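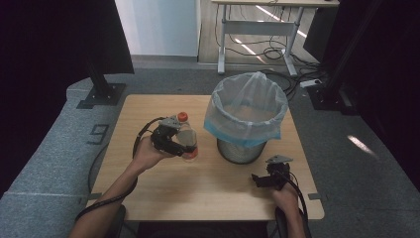

Última modificación: lunes, 24 de junio de 2024

Pinza que no cierra del todo (o que marca cerrada y no lo está) - qué hacer

Para los que usáis las dos pinzas de mano Flikden en la tarea de recoger y tirar a la papelera. El fallo salió con la izquierda: se cierra sobre la botella, el registro dice apertura 0, y los dedos siguen separados. Resultado, 171 episodios con la apertura mal. Helmi los ha apartado, no los uséis para entrenar.

Antes de tocar nada: parar la grabación y desenchufar el cable de la pinza. Desenchufar, no solo soltar el gatillo. A Eusebio se le cerró sola con el dedo dentro. Poca cosa, pero se apuntó como incidente y con razón.

1. Con la pinza sin corriente, abrir los dedos a mano hasta el tope. Si rasca o va a saltos, parar aquí y avisar a Helge.

2. Mirar los tornillos de los dedos. Apretar a mano, sin atornillador electrico. Un dedo flojo gira un poco y la almohadilla apoya solo por una esquina.
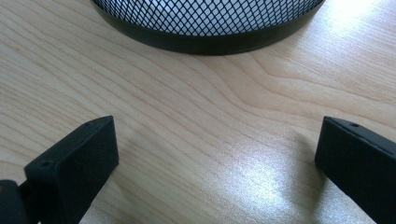

3. Limpiar las almohadillas con un paño seco. Nada de alcohol, las deja resbaladizas.

4. Enchufar. Poner el cero con los dedos abiertos, sin nada entre ellos, y esperar 2 segundos. Luego cerrar y comprobar la lectura. Si baila más de 9 unidades en reposo, repetir el cero una vez. Una. Si sigue igual es el cable - cambiarlo, en Sollgate hay repuesto.

5. Revisar por donde pasa el cable en el antebrazo. Que haga curva amplia, sin tirar del conector al estirar el brazo. Esto era lo nuestro, al final: tirón, microcorte, y el cero perdido a mitad de sesion.
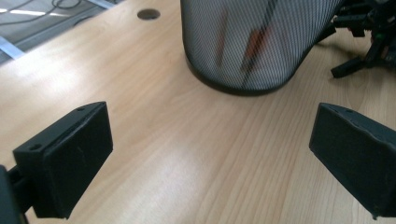 6. Hacer unas cuantas cogidas de prueba con la botella y mirar la curva de apertura antes de volver a grabar. Si queda plana, volver al paso 4.

Anotar siempre qué pinza era, izquierda o derecha. En la hoja hay más de 200 líneas y la mitad no lo pone - así no hay quien busque.

Falta la parte del firmware, la sube Eero en julio. Dudas, a Helge.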